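13 Jul 2023

Key stand, second version. Printed the post again overnight, 3 mm thicker where it meets the neck, and glued it into the flat base this morning. Glue is Flurex, the slow kind, so I left it clamped until after lunch. The first post snapped at the neck when Lorraine hung the van keys on it.

Still using the clear hook from the old stand. Refilwe wants two hooks. I'd like to see how one does before drilling again.

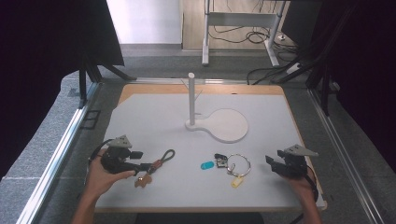

Hook angle is what I keep going back and forth on. Too flat and a ring slides off the end, too steep and you have to fish for it. The keys on hand are a fair spread for trying it: a big silver split ring with a fob, a small key and a pale yellow tag, and the braided strap with the leather flower charm. The ring should be easy. The braid is soft and takes up a lot of hook, so I want the tip a bit longer before I call the shape done. The round part of the base points the same way as the hook, and I'm keeping that.

To do: weigh the full office bunch. Felt under the base, 2 mm if Drinia has it in stock. Ask Li-hua if the spare post can go to the Silley bench. Filament is at 1438 g, enough for now.

Left the clamp on the second base. Please don't move it before Friday.

Comments

Refilwe Mabaso: Two hooks. My bunch won't share with anyone's.

Digby Pearce: Did you sand the neck before gluing? Flurex won't hold on a shiny print.

Li-hua Tam: Spare post is fine for Silley, leave it in my tray.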